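The Zelar Correction

1. Datum

The tide gauge at Zelar stood in a concrete well at the end of the breakwater. A float rode inside the well and a wire ran up from the float, over a pulley, and down to a counterweight. The pulley turned an encoder. Every six minutes the encoder sent a number to the survey office in town, where it was added to a file that went back to the year the well was poured.

Lovisa Björklund had kept the file for most of her working life. She had the desk by the radiator, a set of bound level books, and a key to the gauge hut that she was supposed to sign for and had stopped signing for. Her title was Senior Observer. There was no longer a junior one.

The work was simple to describe. The sea went up and down against the wall of the well, and she recorded how far. The difficulty lay in the word "far", because a height has to be measured from something. At Zelar it was measured from a brass bolt set in the granite step of the old customs house, 627 meters from the gauge by the level route. The bolt was called Kowalczyk, after the mason who had set it. In the level books it appeared as K. Everything in the harbor had its height from K: the slipway, the fuel dock, the sills of the new apartments, the painted line on the bridge pier that told the fishing boats whether they would fit.

In December the office in the capital wrote to say that K was moving.

2. Method

The letter was four paragraphs long. A satellite receiver had been running on the customs house roof, and its record had been compared with the wider network. The building was settling at the seaward end. The estimated displacement since the last national leveling was 53 millimeters, downward. The office proposed to withdraw K from the list of primary marks and to issue a correction to the tide record once the local observer had confirmed the figure.

Lovisa read it twice and put it under the level book so that it would lie flat.

A settlement of that size is not hard to confirm. You pick a mark on rock that has no reason to move. You carry a line of levels from it to the suspect mark and back again. If the two runs agree within tolerance, the difference between the old height and the new one is the settlement. The nearest mark on good rock was Cimia, a steel pin on the headland above the town, over 800 meters from the customs house by road, with a steep section at the chapel where the sights had to be kept short.

It took two people, one at the instrument and one on the staff. She wrote to the harbor office and was lent a deckhand from the pilot boat Flamus, which was out of the water for a new shaft bearing. He was nineteen or twenty and he held the staff plumb without being told more than once. She liked him for that. He wanted to know why they didn't simply take the satellite's number.

"We are taking it," she said. "We're checking it first."

They began at Cimia at seven in the morning, before the sun could get at the road and make the air shimmer. She read the backsight, turned the instrument, read the foresight, and called both figures aloud before she wrote them down. It was an old habit from when there had been someone to write them for her. The deckhand moved ahead, set the iron plate, stamped on it, and stood the staff on top. They passed the chapel, then the bakery, where a woman with a stroller waited politely until the reading was done.

At the customs house the last foresight went on the bolt itself. The brass had been polished by shoes. Lovisa had crouched beside it, by her own reckoning, in every year of her adult life except one.

She did not reduce the figures there. She had been taught never to work out a result halfway through, because a person who knows what the first run says will find it in the second. They ate sandwiches on the step, with their backs to the sea, and then leveled uphill to the pin.

3. Results

The two runs closed to 2 millimeters. It was better than the tolerance and better than she usually got on the chapel slope.

She reduced the book at her desk that evening with the overhead light off and the lamp on. K was low. It was low by 53 millimeters, to the nearest millimeter, which was the capital's own figure. She checked the arithmetic from the bottom of the page to the top and then had the computer check it.

She then opened the tide file.

The record at Zelar was known, to the small number of people who knew it, for being flat. Up and down the coast other gauges showed the sea rising. Zelar showed it rising so little that the trend could be lost inside the error. Papers had been written about this. One proposed that the rock beneath the harbor was lifting. One suggested a local current. Lovisa was thanked in the notes to both. She had supplied the data, and she had been pleased, in a private way, to be the keeper of the exception.

But the gauge zero was checked against K once a year. Whenever K went down, the check showed the gauge too high by the same amount, and she reset the gauge to agree with the bolt. The resets were small, a millimeter, sometimes two. She had recorded each one in the remarks column as "instrument drift, adjusted". The float had never drifted. She went back through the books and found the remark year after year in her own handwriting, the ink changing from blue to black to blue.

Working through the sign of it took her several attempts. If the reference sinks, the water measured from it appears to stand higher, so the record should have shown too much rise and not too little. She drew the customs house and the breakwater on squared paper with an arrow for each. The answer was in the breakwater. It stood on the same fill as the seaward end of the building, and before K had ever begun to move it had been going up, as fill sometimes does when a dredged channel beside it is allowed to silt and the groundwater backs up. She had two errors of opposite sense, and for years at a time the larger had hidden the smaller and the sea as well.

With both removed, the curve for Zelar lay along the curves of its neighbors like one more wire in a cable.

She turned the lamp off and sat for a time. The radiator ticked. Then she turned it on again and began the report.

4. Discussion

The meeting was in the capital, on the third floor of a building with a new carpet. Five people came. They were courteous. A man from the geodesy section had printed her closure figure and underlined it. He said that few of the field parties were returning anything like it now – he did not say that there were few field parties.

They asked whether the reset entries could be recovered individually. She said that they could, since each one was in the books. They asked whether the books could be scanned. She said that they could, if somebody turned the pages by hand and slowly, as the early bindings were weak. They asked whether she had ever suspected the mark.

"No," she said. "I suspected the gauge. It was the part that moved."

The man from geodesy wrote this down.

At the break they went out to the common area for coffee. The talk turned to the building, the trains, and a colleague's knee. A woman from the data section, who was going to be in charge of the corrected file, wanted to know what the bolt looked like. Lovisa told her that it was brass, domed, and about as wide as a thumb. 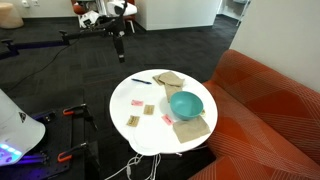
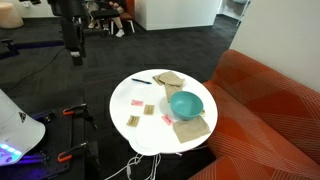

5. Recommendations

The correction was issued in the spring. It ran to eleven pages, with an appendix. K was struck from the list of primary marks and kept as a local one, with its new height and a note on its rate of change. Cimia took its place. The two papers on the flatness of the Zelar record were not withdrawn, but a line was added to the database entry that anyone reading them would be led to.

The painted line on the bridge pier was moved. A crew did it at low water in one morning, and the old line was left to wear off.

Lovisa leveled from Cimia to the gauge that summer, by the chapel road and along the harbor, with the same deckhand on the staff. Flamus was back in service, but he had asked for the day. At the customs house she had him set the staff on K, though the route no longer required it.

"Is it still going down?" he said.

She read the staff, called the figure, and wrote it in the book. In the remarks column she put the time and the state of the tide. Then she waved him on toward the breakwater, and he picked up the iron plate and went.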